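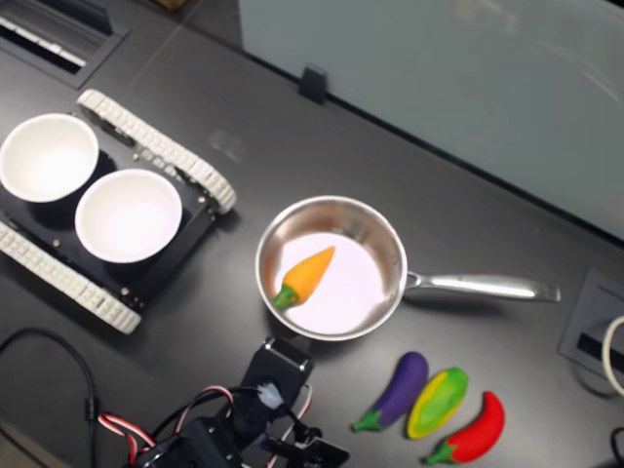
3 min read

Cooking Without Heat: final report, Group 7
Müzeyyen Karaca, Ayuba Ankrah, Kiyoshi Ichikawa
Supervisor: Mohammed-Awal Asante

Our original proposal was a robot that makes soup. Dr Asante wrote "no liquids" in the margin and underlined it twice, so the project became a robot that moves toy vegetables into a saucepan, and has stayed that way since February.

The task is easy to state. Given a few toy vegetables, the arm should pick up the one we name and leave it in the pan. A second part, added when we were feeling confident, has it serve from the pan into one of two bowls carried on a small tracked base. The base was meant to drive up to the table's edge like a waiter. In the version we are handing in, the base stays parked and the arm does the reaching.

Collecting the data

We drove the arm by hand and recorded 2,356 attempts. After going through them we kept 993. The rest were thrown out for various reasons: the pan had been nudged, the recording started late, or Ayuba was on the controls and had discovered he could make the gripper wave. We had agreed beforehand that a kept attempt must end with the fingers open and clear of the pan, and we stuck to it even when it hurt.

Kiyoshi wrote the labelling tool, which we called Ackah. It asks for the name of the vegetable. This caused more argument than any other part of the project, as the orange one was entered as a carrot by one of us and as a pepper by another, and the yellow and green one did no better. We now label by colour.
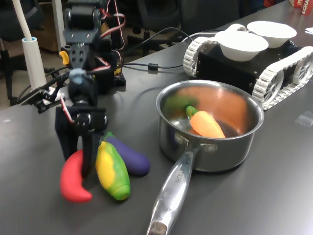 Gripper down beside the red chilli, pan to the right.

What went wrong

Shiny metal, mostly. The inside of the saucepan reflects whatever is put in it, and our first detector, trained on the Lirnberg machines upstairs, would find a vegetable in the bottom of the pan and another one up the wall. It then tried to pick up the one up the wall. Müzeyyen fixed this by masking everything inside the rim except the base of the pan, which feels like cheating but is described in full in Appendix B.

The second problem was the handle. It is long, and the arm treats it as empty space. Early plans swung straight through it and the pan went round like a compass needle. We added the handle to the collision model as a plain box – longer than it needs to be, on purpose – and the swinging stopped.

The purple aubergine is glossy and fatter than the chilli, so a grip that suits one squeezes the other out sideways. We set the finger width by colour. A better group would have learned it from the data.
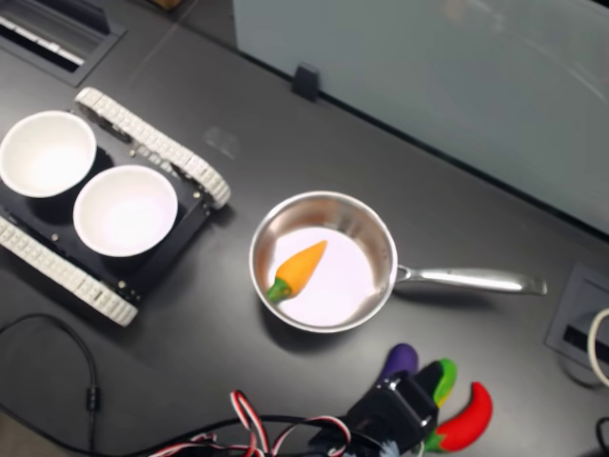

Photo: Zuweira Alhassan

Results

Red and orange are reliable. Purple is reliable if it is lying on its own and a nuisance if it has company. Yellow and green works when the camera sees enough of the yellow, and otherwise the arm sits there thinking. Serving into the nearer bowl succeeds more often than not. Serving into the farther bowl we would describe as ambitious.

For the demonstration at Stetcombe we ran the pan task only. It went well until a visitor asked when the food would be ready.

Left for the next group

Get the base to drive. Replace the colour trick with proper grasp learning. Tie the servo wires back before every session; the loops catch on things, and the fault looks exactly like a software bug for an entire afternoon. The labelled set is on the group drive under Ackah, and the spare servos are in the drawer marked Fonell, beneath the ones that don't work.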